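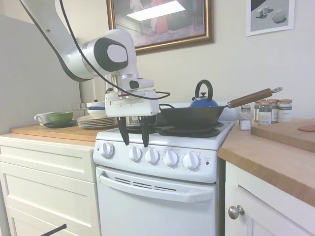
4.2 Handles and the edge of the cooker

The diaries kept by the households in Mistham and Flemham say little about the cooker between meals. Most entries record what was cooked and who washed up, and then stop. The notes made during home visits fill part of this gap. They show that the cooker top was used as storage for much of the day, above all in kitchens where the cupboards were shallow or already full. A kettle, a small pot and one heavy pan were often left there from breakfast until the evening meal.

We use "parked" for any pan that stands on a burner without being used to cook. A parked pan differs from a stored one in that the household expects to pick it up again soon, and has not given it a fixed place. Several participants did not regard parked pans as being out of place at all. One woman in Flemham, when asked where her frying pan was kept, pointed to the back ring and said, "There, where else would it go?" Her cupboard had a space for it, which she used for baking tins.

Handle direction was recorded for every parked pan. Three positions were coded: over the cooker top, over the worktop at the side, and over the front edge. The last of these has long been treated as a hazard in kitchens with small children, and the households knew this. Handles over the front edge were rare in the records and were mostly found while someone was in the room.

Figure 2. Cooker with worktop to either side.
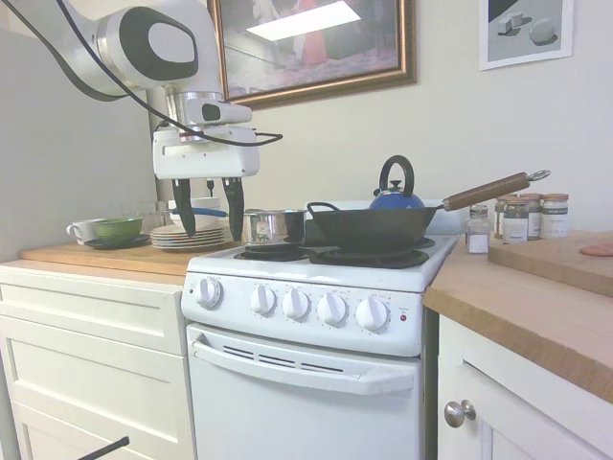

Handles turned towards the side worktop were the most common arrangement for heavy pans. A long handle has to go somewhere, and on a compact cooker it will not fit within the top unless it crosses another burner. In Figure 2 the wooden handle of the wok runs diagonally to the right and its metal hanging ring lies above the worktop, while the kettle stands just behind the pan. An arrangement like this leaves the front edge clear of the handle but takes up a strip of air above the worktop. Participants allowed for this strip without being asked about it. They set chopping boards down further along, and some moved the pan only when they needed the whole surface for pastry or for unpacking shopping.

The worktop on the other side was more often given over to crockery. Plates were stacked towards the wall, with cups and glasses near them, and the same stack was added to and taken from through the day. Qusai Yammine's interview notes describe this side as "the clean side", a phrase first used by a participant and later taken up in our coding. Where a cooker had only one worktop next to it, the split was made from front to back, with crockery at the back, and was kept up less strictly.
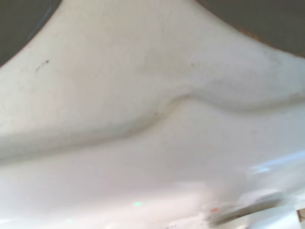 Vol. 20, Issue 2, p. 50

The coding was done by both authors. Heidrun Thaler coded the Mistham visits first and Yammine the Flemham visits, after which the two sets were exchanged and coded again. The final set holds 3135 entries, each covering one object on one visit. Disagreements were mainly over pans with two small loop handles, where direction has little meaning. These were kept in the set but left out of the comparison of handle positions.

Washing up had more effect on handle direction than cooking did. Pans that had been washed and put straight back on the cooker tended to face the sink side, as they had been carried from there, and they stayed that way until the next use. In left-handed households the pattern was weaker – several people turned the pan as they set it down. We did not ask about handedness in the first interview, and it was noted only when a participant brought it up, so this point should be treated with care.
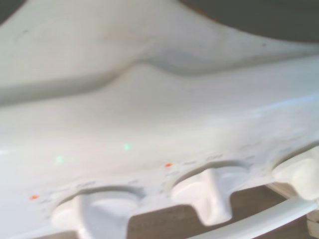

Does a parked pan make the kitchen harder to tidy?
It adds one step to wiping down the cooker, as the pan has to be lifted and put somewhere else first. Participants with a free stretch of worktop did this daily, and those without one tended to wipe around the pan.

The second round of visits, made in November, followed the same procedure, with one change. Participants were asked to leave the cooker as it was before we arrived. In the first round a few had cleared it out of politeness, and their kitchens were marked as tidied in the notes. Entries from these visits are included in the totals for crockery but not in those for pans.

Knob position and burner choice are dealt with in Section 4.3. The households' own explanations, including those that did not agree with what was recorded, are given in Section 5.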